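Belell textile collection program extended through November

2024-01-29

The town of Belell will continue its separate collection of used clothing and household textiles through November, under a contract extension approved by the town board. The service had been scheduled to end with the current quarter.

Under the extension, Grallach Recovery remains responsible for emptying the drop-off bins and hauling the contents to its sorting plant in Escobedo. Voltow, which supplies the bins and the fill-level sensors mounted inside them, will maintain the equipment under a separate agreement. The terms of the sensor agreement were not changed.

The program accepts clothing, bed linen, towels, curtains and paired shoes. Items may be worn, faded or torn. Carpets, mattresses, pillows with loose filling, and textiles contaminated with oil, paint or solvents are excluded and should go to the transfer station on the county road. Electric blankets are also excluded and are handled as small appliances.

Material must be placed in closed bags of no more than 50 liters. Larger bags have caused jams in the loading drum, according to the service report submitted to the board with the extension request. The report lists jams as the most common cause of a bin being taken out of service, ahead of damaged locks and failed sensor batteries.

In the first reporting period, 3717 bags were received at the Escobedo plant from Belell bins. The figure covers bags logged at the plant gate and does not include material left on the ground beside the bins, which is treated as litter and collected by the public works department.

Sorting takes place by hand. Each item is laid out on a table and graded for wear, fiber content and print. Items in the first grade are sold for reuse. Items in the second grade are cut into wiping cloths if the fiber content allows, and the remainder is shredded for insulation and padding. Cotton knits are preferred for wiping cloths, and garments with heavy coatings, sequins or metal fasteners are set aside for trimming before they are cut. 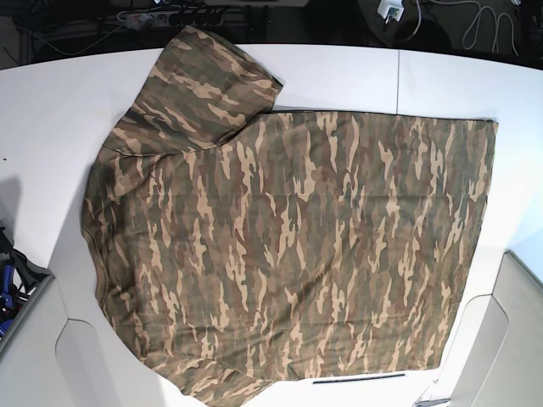 A short-sleeved T-shirt in a woodland camouflage print, laid out on a white table.

Printed knits are graded separately from plain ones. Dark and multicolored fabric brings a lower price from buyers of shredded fiber, who sort by shade to avoid dyeing the recycled yarn. Plain white cotton brings the highest price in both the wiping cloth and fiber markets. The plant keeps the two streams in different bales, and the bale labels show the dominant fiber and the color group.

The extension changes the collection schedule. Bins at the library, the fire station and the north parking lot will be emptied 2 times a week. All other bins will be emptied when the sensor reports that the fill level has reached the set threshold, with a weekly visit as the minimum. Under the original contract, all bins were emptied on a fixed weekly route regardless of fill level.

The bin on Mill Street will be moved to the east side of the road before the new schedule takes effect. The present site does not leave enough clearance for the collection truck when the adjacent loading zone is in use. The replacement site has a concrete pad and street lighting.

Households without access to a vehicle may request curbside pickup through the public works office. Requests must be received by noon on the business day before the scheduled route. Bags should be marked "textiles" and kept apart from regular trash and recycling carts. Curbside pickup remains limited to residential addresses.

Businesses and institutions may use the program for uniforms and linen but must register first if a single delivery exceeds 300 pounds. Deliveries above that weight are taken directly to the Escobedo plant by appointment and are not accepted at the street bins. Uniforms with badges or company names must have these removed or be listed for destruction on the registration form.

No fee is charged to residents. The board did not act on a proposal to add a collection point at the high school, which was returned to staff for a revised site plan. An updated bin map and the list of accepted items are available at the town hall counter and on the public works page of the town website.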